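Workshop > Robots > Step-by-step builds

Bin picking with a second-hand arm: setting up the bin

September 2020, by Glenys Gilchrist

Print this page | E-mail to a friend

If you've followed the earlier parts you'll have an arm that powers up, jogs in every direction and stops when you hit the red button. Lovely! Now for the bit I'd been looking forward to all along, which is getting it to reach into a metal bin and pull out a bar from a muddled heap.

I did this in the shared workshop with Joris Goossens and Roos Groen, and our project goes by the name of Ikik (Joris chose it, and it's painted on the door now, so it's staying). We have a KUKA arm, but nearly everything on this page is about the bin, the bars and the cables, and will carry over to whatever arm you've got.

What you need

A bin with sloping sides. Ours is sheet metal and came out of a clear-out at Dierckx, the scrap yard behind the canal.
A solid table that doesn't rock.
At least one bar clamp, plus some soft pads for the jaws.
Coloured tape.
A few long bars in two colours.
Cable ties, many more than you think.
A notebook.

Step 1: Fix the bin

Put the bin where the arm can reach all of the floor with its elbow still bent. Try the far corners first, then the near ones, with the arm in slow manual mode and somebody's hand on the stop button. We had ours too far away to begin with, and the wrist ran out of travel before it got to the back wall.

Once you're happy, clamp it to the table. Slip a pad between the jaw and the metal so you don't bend the rim. Then give the bin a good shove with your hand. If it moves for you it will certainly move for the arm, and every position you've saved will be wrong by however far it slid.

Step 2: Tape the table

Mark the positions of things with tape, Ts and Ls for preference. A T gives you an edge and a centre, an L gives you a corner, and you can put a board back against either one in seconds. Press the tape down hard with a thumbnail. Roos writes the date on hers, which I thought was fussy until we had two lots of tape on the table and couldn't tell which was the old one.

Step 3: Dress the cables

I'd do this before any automatic moves at all. A bundle that looks beautifully tidy with the arm at rest can be pulled tight as a bowstring when the wrist turns over. Leave a generous loop by the last joints, tie it at intervals, and then turn each joint slowly from one end of its range to the other while you watch the loop and nothing else. You're looking for places where it rubs, snags or gets trapped.

Don't pull the ties up fully until you've done this. I snipped off a whole handful of them the first evening and had to start again, and my neighbour Wim Van Damme, who wires up organs for a living, laughed himself silly when I told him.

Then do the same test with the gripper down inside the bin. The loop now has walls to catch on! Ours hooked itself over the rim twice before we turned it to the other side of the wrist.

Step 4: Throw in the bars

Start with a single bar lying flat in the middle. When you can pick that up over and over, add a second one beside it, not touching. Only then let them cross.
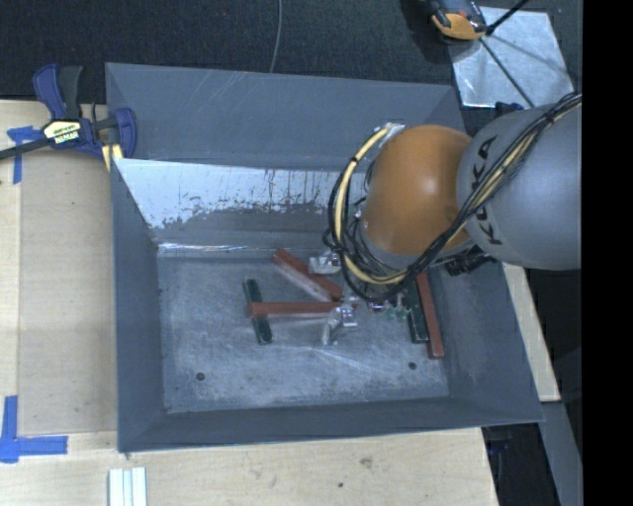 Crossed bars are where it gets really fun, as the top one has to come out first and it sits higher at one end than the other. If your gripper goes straight down as though the bar were flat, one finger will press on it and the far end will kick up. We got round this by saving a tilted approach for anything resting on another bar, and by closing the gripper at half speed so the bar has a moment to settle between the fingers.

Bars lying side by side are harder. There may be no room for a finger in the gap, and the fix we like best is a nudge: lower the closed gripper next to the pair, push one of them a little way across the floor, go back up and look again. It feels like cheating and it works a treat.

Use two colours if you can. It makes it much easier to say which bar you mean when you're both leaning over the table ("the green one, no, the other green one"), and it gives a camera program something simple to start from.

Step 5: Set the no-go limits

The walls of a sloping bin come in towards the floor, so a gripper that has bags of room at the top may have none at the bottom. Drive the fingers by hand to each corner of the floor, stop 2 cm short of the metal, and save that spot. Do the same again halfway up. Joined together, those points make the shape the fingers must stay inside.

Remember the wrist and the cable loop as well. They're fatter than the fingers and they're the parts I forgot.

Step 6: Run it slowly, then write it down

We did 80 picks at low speed before touching the speed setting, and I'm glad we did. For each one we noted where the bar lay, whether it came up and what went wrong if it didn't. Emilian Cozma from the Vanmont group lent us his little logging script, Meter, which does the typing for you, but a pencil is fine.

After an evening of this you'll see patterns in the misses. Most of ours were bars lying close to a wall, and we cured a good share of them by bringing the gripper in with its fingers turned in line with the wall.

If things go wrong

The arm stops with a force error halfway down: check that the bin hasn't crept, then check your tape marks.
The bar twists as it lifts: you're gripping too far from its middle.
It misses by the same amount every time: measure your gripper length again and type it in afresh.
The camera loses bars on the floor: shiny metal throws the light about, so move the lamp to one side and try again.

I'm hoping to have the placing part written up in November, with the bars going into a rack in colour order. Joris has already cut the wood for it.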